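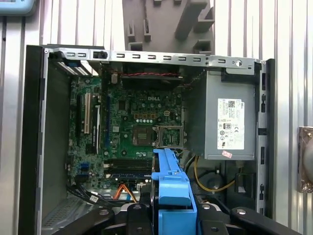
Drive removal policies trained from demonstrations lose depth information right where the task needs it, and I would like to know how other people handle this. We train on 464 teleoperated episodes of taking a 3.5-inch drive in its caddy out of a desktop tower lying on its side, then putting it back. The policy is an imitation model with action chunking, built on the Zaneo training code. In the wrist view the blue bracket can stand right over the lower edge of the motherboard, and the gripper is visible only as two black arm segments at the bottom. From that view alone the height of the plastic above the board is hard to judge. The CPU socket is open with the contacts exposed, so a miss of a few millimeters in the wrong direction is expensive.

We also have a fixed camera beside the table. The obvious step was to add it as a second input. The results over 100 trials per condition, same chassis, same start pose distribution:

Wrist only: grasps the caddy reliably, fails mostly on reinsertion.
Fixed only: approaches well, poor at closing on the caddy.
Wrist plus fixed, images encoded separately and concatenated: reinsertion is no better than wrist only, and grasping is slightly worse.

Validation loss on the two-camera model is the lowest of the three. Offline it is the best policy and on the arm it is not. Episodes are capped at 900 control steps. Most of the failed reinsertions run into the cap with the caddy resting against the rail and the arm making very small corrections.

Things already checked: extrinsics were redone with Clirnine and did not move. Image timestamps are aligned in the logs. Learning rate and chunk length were swept for the wrist-only model and reused for the other two, which I admit is not ideal.

Is this a known effect, and is there a standard fix that does not involve collecting the whole set again?

Posted 15 January 2025 by Sepehr Mirzaei
Filed under: Robot learning > Manipulation > Multi-camera policies

Home Topics Unanswered Members Log in

torque_ripple

Known effect, yes. Lower validation loss with a second camera tells you the model predicts the demonstrator's next action more accurately. It does not tell you which pixels it used. A fixed camera sees the whole arm, so the joint configuration can be read from the image, and the configuration is strongly correlated with the phase of the task. The model gets phase from the wide view and stops looking at contact. On the demonstration data that is enough. On the arm, once the caddy is two millimeters off, phase says "push" and nothing corrects it.

Test this before changing anything. Take your trained two-camera model and run it offline on held-out episodes three ways: both images, wrist image replaced by the dataset mean, fixed image replaced by the dataset mean. Plot action error against time in the episode. If error hardly moves when the wrist image is removed during the last part of reinsertion, you have your answer.

The usual fix is camera dropout during training. Per sample, replace one of the two views with the mean image, never both. We start with a fairly high rate on the fixed view and a low rate on the wrist view. No new data needed. Training takes longer to settle and validation loss will go up. That is expected and you should not select checkpoints on it.

Second point, look at who is in your episodes. 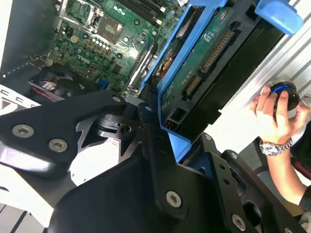 Wrist camera during work on the drive caddy, with a hand on the round knob at right.

If a person's hand or wristwatch is in view in part of the data, check whether its presence lines up with a particular phase. Sepehr has not said how his episodes are split, but a hand entering at the same point each time is a very strong cue. The model will use it, and it will not be there at test time. Crop it, mask it, or drop those segments. We found such a cue in our own set by running the same mean-image test on image quadrants instead of whole views.

Third, tune the two-camera model separately. Reusing the chunk length from the wrist-only sweep could account for part of the gap. With long chunks the policy commits through contact and the extra view has no chance to help.

benchtop_kai

Add a force-torque sensor. Vision is the wrong tool for the last few millimeters. We put one on and the problem went away.

Sepehr Mirzaei

There is a wrist force signal in the logs but it is not an input at present. It is noisy during fast moves. I would prefer to fix the vision side first so the comparison stays clean.

I ran the mean-image test. Removing the wrist image during reinsertion changes the action error very little. Removing the fixed image changes it a lot. During grasping the two are close to balanced. So the first explanation fits. I have not yet run the quadrant version.

petri_n

Mostly agree with torque_ripple, with one correction and one addition.

The correction: mean-image replacement puts the encoder outside its training distribution, so a large error after removing the fixed view can be partly an artifact. Swap in the same view from a different episode at the same phase instead. If the action error stays low with a swapped wrist image, the wrist view is being ignored for fine position, and that conclusion is much firmer.

The addition concerns what the fixed camera is good for.
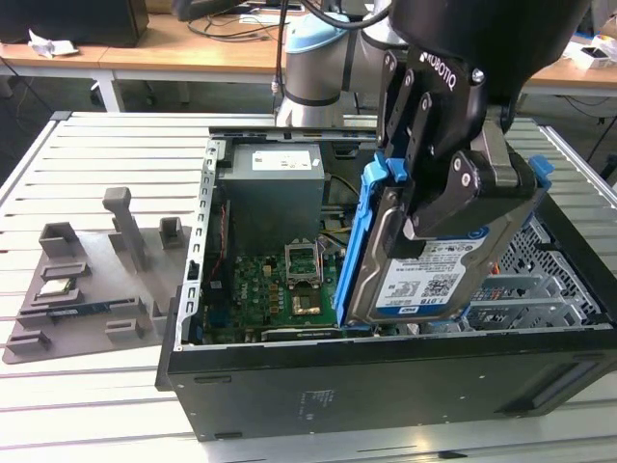
A view from beside the table resolves the tilt of the drive relative to the case, and tilt is hard to get from the wrist, where the drive moves with the camera once it is gripped. So do not throw the fixed view out. Crop it to the chassis opening and feed the crop at higher resolution. The arm column and the desks behind it carry nothing you need, and cutting them removes most of the phase information from the image. In our group the fixed crop plus moderate dropout on both views did better than either change alone. We did not test it on a drive caddy. The parts were connectors and memory modules, so treat it as a pointer only.

Also check latency. You say timestamps are aligned in the logs, which covers training. At run time one of our streams lagged the other by 700 ms through a buffered driver, and the logger hid it by sorting on capture time. A lag like that gives the symptom you describe: small corrections against a rail, each one answering an image that is already out of date. Log the image age at the moment of inference for both streams.

On Zaneo specifically, the observation wrapper had a setting that holds the last frame when a new one is missing. I do not know the current default. The Petrauskas fork turns it off and raises an error.

Sepehr Mirzaei

Image age is now logged. The fixed stream is older than the wrist stream at inference, by less than 700 ms but by more than one control step. The hold-last-frame setting was on. I will retrain with the crop and dropout once the stream is fixed, change one thing per run, and post the trial counts in this thread.

Vendley Help Guidelines Contact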